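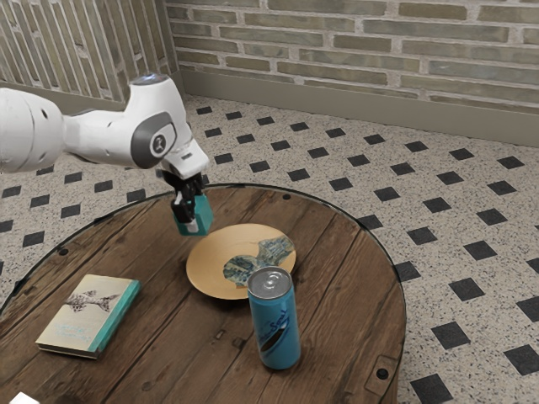
Setting up your Silell facial steamer

I've had my Silell for long enough that I could fill the tank half asleep (and on Monday mornings I usually do), so this is the set-up section I wish had come in my box. Grab your towel and let's go!

Before you start

Take off your makeup and wash your face with something gentle. I use the Nivholm milk cleanser, but any mild one will do. Pull your hair back, take out your contacts, and put your phone somewhere you won't be tempted to reach for it.

Filling and warming up

1. Put the steamer on a flat, steady surface near an outlet. The cord is short and I don't like stretching it across a walkway.

2. Twist the tank to the left and lift it straight up.

3. Fill it to the line with 100 ml of distilled water. Tap water leaves chalky white crust on the nozzle, and I spent a whole evening picking it off my first one.

4. Click the tank back in. You want to hear the click. If you don't, lift it out and try again.

5. Press the button once and wait for the light to stop blinking.

Caution: keep oils, toners and perfume out of the tank. I tried a drop of lavender once and the whole bathroom smelled like a burned candle for days.

Steaming

6. Sit with your face 15 inches from the nozzle and close your eyes. Closer feels fancier, but it can burn you.

7. Stay there for 3 minutes the first time, even if you're loving it. You can build up slowly over the next few weeks.

8. Switch off, pat your face with a soft towel, and put on your moisturizer while your skin still feels dewy.

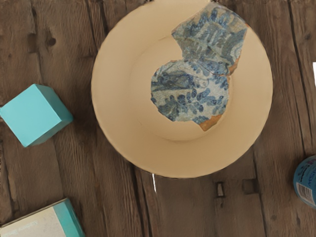 Clay masks go on after step 8 if you're using one, and you'd skip the moisturizer until you've rinsed. I like the Simiyu powder, mixed with a little water until it's as thick as yogurt. Mine mixes up to a sandy beige, pretty much like that plate with the two blue-and-white bits of ceramic on it, and if yours looks a lot darker you probably need another splash of water. Spread it thin, and stay well away from your eyes.

Note: don't steam over a sunburn, a fresh peel or broken skin. If you have rosacea, ask your dermatologist first. My friend Rachid Salem didn't ask, and he was bright pink all through dinner!

Emptying and storing

9. Unplug the steamer and let it cool all the way down.

10. Tip out any leftover water and leave the tank off overnight.

11. Wipe the nozzle with a soft dry cloth before you put everything away in the Sumel pouch.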